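# About Starier

Starier is a home for people who play life simulation games and can't stop telling stories about their households. If you've ever paused the game to write down what your elderly witch just said to the mailman, come on in!

Ratree Wiriya started the site with one family, the Mukatovs, and a plan to play them for 2 generations. That plan did not last. The Mukatovs had twins, one of the twins married into the Etard family (against everyone's advice, including the game's), and before long there was a whole neighborhood to keep track of. Ratree's friends wanted to read along, then they wanted to post their own, and the site grew from there.

Today we host 200 running stories. Some are long legacy challenges with family trees that scroll forever, some are four chapters and a wedding. We love both. We also love the ones that get dropped halfway and picked up again in October with a new hair color for everybody.
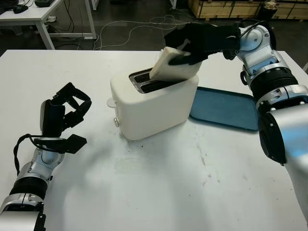

Paisan is our building corner, named after the first town a member shared with us. You'll find houses, cafes, parks and one very large haunted library there, all free to download and use in your own stories. Please do credit the builder, and if you burn the place down, send pictures!

Every October we run the Swap. You hand over a household, somebody else plays it for two sim weeks, and then you get to read what happened to your people. It's the most fun we have all year, and new members are very welcome to join.

You don't need to be a great writer to post here. Plenty of us write mostly captions, and a few of us write mostly in capital letters. Comments are open on every chapter, we keep them kind, and Ratree still reads the first chapter of every new story.

Start on the New Families page, or say hi in the Etard Lounge.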